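Workshop notebook, Dretis, back bench
June 14, 2020

Kept the windows open all morning, which was lovely until the wind got in among the paper tags. If anyone finds a loose tag under the radiator, it probably belongs to one of the field telephones, so please don't bin it. Leave it in the saucer by the kettle and I'll work out which set it came off.

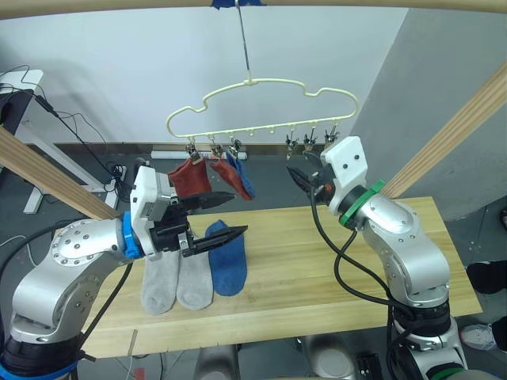
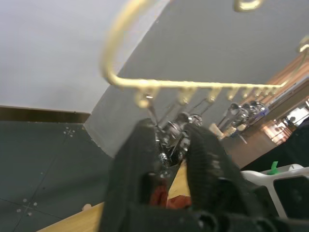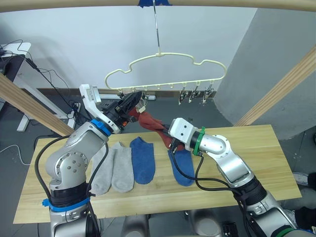
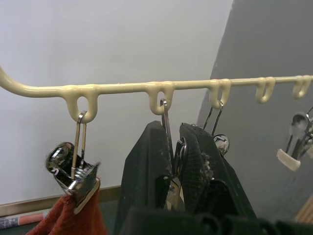 Right, the telephones. We have 16 of them on the job sheet, all for the Kiani training ground, where they do the checkpoint and observation post exercises before a unit goes out on a peacekeeping tour. They want old-fashioned wind-the-handle sets with a wire between them, because part of the exercise is switching all the radios off and seeing how people get on. I think that's a smashing idea (and it keeps us in work!). They'd like the lot back for the August course, and on today's showing that looks fine as long as the seals turn up.

I started with the sets that had "dead" on the tag. Dead covers a multitude of sins. One had a perfectly good circuit and a battery put in backwards, so that was a pleasant start to the day. Each of these takes 2 cells, end to end, and the little diagram inside the lid has worn away on nearly all of them, so I can't blame whoever did it, out in a trench with a torch in their teeth. I'm going to make up new diagrams on the label printer and stick them inside every lid, whether the old one is readable or not. Bigger arrows this time.

The next one really was dead. No sidetone, no ring, nothing at all in the earpiece. I went through it from the line terminals inwards as usual and found the break in the handset cord, right where it goes into the rubber boot. You can feel it if you roll the cord between finger and thumb: there's a soft spot, a bit like a bruise in an apple. I cut it back past the soft bit and remade the end, and it came straight back to life. The cord is shorter now and I don't love that. It still reaches the ear when the case is slung on a shoulder, I tried it, but somebody tall might grumble.

After that I rolled the cord on every other set on the bench before I opened the case, and it was time well spent. Several more have the same soft spot starting, even though they work today. I've put a strip of yellow tape round those. Yellow means it works but change the cord anyway, so please don't sign one off with the tape still on, however cheerful it sounds on test.

Ringing next. I clamped each set in the Handside jig, the one with the drill chuck on the handle, so that everything gets wound at the same speed and we're not testing my arm. Good ones were sitting at around 60 volts off load, which is as happy as these old generators ever get. The poor ones start off well and sag as they turn. I had one down as weak magnets and was quite gloomy about it, then opened it up and found the grease had gone to toffee. Cleaned it out with a brush and a rag, put in the smallest dab of new grease, and up it came. So, before anyone writes "magnets" on a tag, have a look at the grease.

Note to self about the jig: the chuck marks the handle if you do it up hard. I've been wrapping a turn of bicycle inner tube round the handle first and that works a treat. There's a strip of it hanging on the vice. It looks like rubbish and isn't.

Bells. I did the bell gaps by ear, and I know we're supposed to use the feeler gauge, and I did go back afterwards with the gauge and write the readings on the cards. My ear was a bit wide of the book on most of them. Left them at the book setting in the end. They sound thinner to me, more of a rattle than a ring, but Kiani did ask for them quieter after the last course, and a wide gap is what makes them clang. One set has a proper crack in the gong and just goes "tock". I rather like it. It needs a new gong.

Now the case seals, where I've got less to boast about. The lids are meant to keep rain out, and the old rubber has gone hard and shiny and takes a set, so the lid closes with a nice firm click and the water walks straight in at the hinge side. I had a sample length of the new strip from Tarkico, which is softer and a shade thicker. Fitted it to one case with contact adhesive, let it stand over lunch, then gave it a good long go with the watering can in the yard, with a sheet of blotting paper inside. Dry at the front and both ends. Damp at the hinge, just a crescent of it, much less than before but still damp.

I think the trouble is that the thicker strip holds the hinge side open a hair when the catch goes down. Tried shaving a length down with a razor blade, and it came out like something chewed by a puppy. What I'd like is the thinner size along the hinge and the thicker one round the other three sides, mitred at the corners. I've sent Tarkico a message asking whether they do both in the same rubber. If they don't, the other thing to try is moving the hinge leaf out with a thin shim, but that means drilling out rivets on every case and I'd sooner not!

Don't use the blotting paper twice, by the way. I did, and spent a good while puzzling over a leak that turned out to be the previous leak.

Cable. The big drum came back with them, and the card on it says 254 metres, in somebody's very neat capitals. I've walked out enough cable in my time to be suspicious of a number that exact. Put the meter across the pair with the far end shorted and the resistance is a good bit lower than it ought to be for that length. Either there's a nick somewhere that lets the conductors touch, or a chunk has been cut off and the card never altered. Opened the far end and it still read open, with no leakage to speak of, so my money is on the chunk. I'll run it out along the fence on the next still day and wheel the measuring wheel alongside. Until then I've pencilled a question mark on the card. Please leave the neat capitals alone, whoever did them deserves to be asked first.

There are joints in it as well, done in the field with a reef knot and tape, exactly as the book shows, and they're beautifully made. I've left them in. If Kiani want an unjointed length they can tell us, but I'd say the people on the course might as well see what a good joint looks like after a winter outside.

Had a try at the through-line test at the end of the afternoon, one set in here and one at the far side of the yard, with a length of the drum cable between. Clear as you like. I read the back of a biscuit packet down the line and it was understood, apart from "riboflavin", which came through as something ruder.

Left to do, in no sort of order: handset cords on the yellow tape sets, new gong, lid diagrams, an answer about the rubber, measure the cable. The contact adhesive is nearly finished too and the lid has been left off it again (it was me). I've added a tin to the order.

The sealed case is on the top shelf with a fresh sheet of blotting paper inside. Leave it shut, please, I want to do the watering can again in the morning now that the glue's had a night to cure.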